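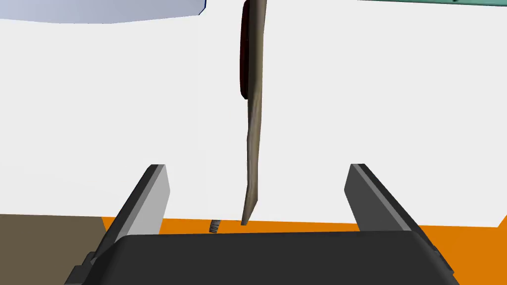
Hello! I'm Hamdia Belay, and I run Hornness with Signe Oddsson. We help small firms work out whether they need a robot, what it's going to cost them, and when they ought to place the order. We don't sell robots and we don't take a cut from anyone who does. People pay us for a plan and a set of sums, and quite often the sums tell them to wait a year.

I used to do the buying for a packing firm in Dorkau, and that's where I met Signe, who was on the engineering side and kept sending my purchase orders back with question marks on them. She was usually right (annoying at the time, very handy now). I'd price the arm and she'd ask about the gripper, the guarding, the floor, the training, and who was going to cover the line while it was all being fitted. By the time we'd added everything up, the arm was often less than half the bill. We thought other people might like to know that before they signed, so we set up on our own one May and we've been at it ever since.

How does it work? You ring us up and tell us about the job that's driving you mad. We come and watch it being done for a day, over a full shift if you'll have us, and we're happy to make our own tea. Then Signe builds the job in simulation and tries out different grippers on awkward shapes before you've spent a penny on hardware. I do the money side: purchase, fitting, spares, service, downtime, and what the thing might fetch when you've finished with it. You get one spreadsheet and one meeting where you can be as rude about it as you like.

We've done 66 of these plans so far. The shortest was for a bakery in Tisham and the whole thing, quotes and all, came to 3 pages. The longest was for Thomas, a parts supplier with two sites and a very long list of odd-shaped things to pick up, and I'm still fond of that one - we changed the gripper budget four times and ended up putting off the second arm so they could spend the money on better bins. They still send us a card at Christmas!

A few things people ask before they call. Yes, we'll look at second-hand kit, though please talk to us before you go to the auction. Yes, we'll read a quote you've already had, and that's a fixed £396 whether it runs to one side or twenty. A full plan for a single job starts at £817, plus travel if you're a long way off. No, we won't tell you which brand to buy on the phone. I know it's what everyone wants, but the part you're picking up matters more than the badge on the arm, and I'd only be guessing.

We're still just the two of us, so there can be a bit of a queue, mostly in the weeks before people's budgets close. If your year end is coming up, get in touch early and bring last year's maintenance costs with you. Rough ones will do. Signe will want the proper ones later.

Last updated: September 13, 2026

12 shares
4 comments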